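Velline Kitchen Handling Trial: progress report to Estbridge
Period: start of bench work to end of March
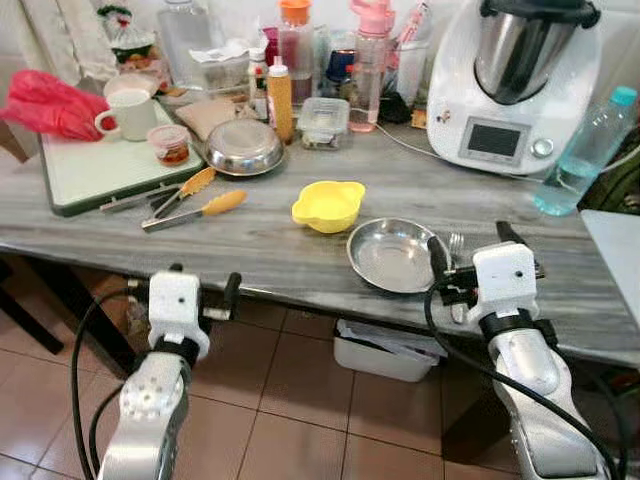 Both arms at the worktop, with the steel plate and the yellow bowl at the front edge.

We are very pleased with how this stage has gone, and a little surprised by it too. When we wrote the proposal we thought most of the period would go on getting two arms to share one counter without getting in each other's way. That took the first part of the work and then stopped being a worry, so we have been able to spend far more time on the question you funded us to look at: which gripper fingers cope best with the ordinary clutter of a kitchen?

What we compared

Two finger sets have been tried so far. The first is the Leduvska set, a stiff finger with a flat inner face. The second is the Carrier set, which has a softer pad and gives a little when it meets something hard. Both fit the same housings, so we could swap them between sessions and leave the arms, the cabling and the control settings alone. We think this matters a good deal, as our early notes (before the grant) mixed finger changes with software changes and we could never quite tell which had helped.

We completed 400 pick attempts in the period, split evenly between the two sets. Each session used 16 everyday items, chosen to include shiny, soft, thin and awkwardly shaped things. The operator drove both arms by hand control throughout. Nothing was automated at this stage, as agreed.

What we found

Mugs and bottles were easy for both sets. We had expected the softer pads to be well ahead on plastic bottles, and they were a bit better when a bottle was lying down, but upright there was nothing to choose between them.

Flat metal was the real test. A steel plate sitting flush on a marble counter gives a finger very little to get under, and its shine makes it hard for the operator to judge the last bit of distance on the screen. The Leduvska fingers did better here, and by a clear margin! The stiff tip can be slid under a raised rim and it stays where it is put. The Carrier pads tended to fold back and push the plate along. The best method we found was to steady the plate with one arm and lift with the other, and once our operators had the knack they used it for nearly everything flat.

Tongs and forks came out the other way round. The soft pads wrap round a handle and hold it at an angle, where the stiff fingers let it swing. Small bowls with tabs were a happy discovery, because either set can pinch a tab and lift. We would like to try more items of that shape.

Thin plastic bags and folded cloth defeated us more often than anything else. We don't yet have a good answer and would rather say so now than at the end.

Things that went wrong

We lost 5 working sessions. Most of that was cable trouble on the right arm, where the gripper lead was too short and pulled when the arm reached forward. We fitted a longer lead with a loop in it and have had no faults from it since. The remainder was a slow video feed, which we cured by changing the network switch. Neither cost us anything outside the equipment budget.

We also changed one part of the plan. The proposal said we would clear the counter between attempts and put out one item at a time. After the first few sessions we stopped doing this and left the counter busy, with jars, packets and appliances standing where they would in a home. Scores dropped for both finger sets, but the results are much more useful to us. Several grips that looked perfect on a bare surface needed more room on either side than a real worktop ever gives. We have kept the bare-counter results separate so that the two are not mixed up.

Spending

We are within budget on every line. The spare finger sets came in cheaper than quoted, and we would like to move the difference into operator hours if you are happy with that. A short note on this has gone to the grants office.

Next period

Work will start with a mixed arrangement, stiff fingers on one arm and soft pads on the other. Our operators have been asking for this for weeks and we are keen to see it running. We also plan to add a second camera view from the side, which should help with judging height over shiny surfaces, and to repeat the bag and cloth attempts with a ribbed pad that Velline's workshop is making now.

The next block of bench work is planned at 12 sessions. The full results table, item by item, will come with the following report, and you would be very welcome to visit the bench and have a go on the controls before then.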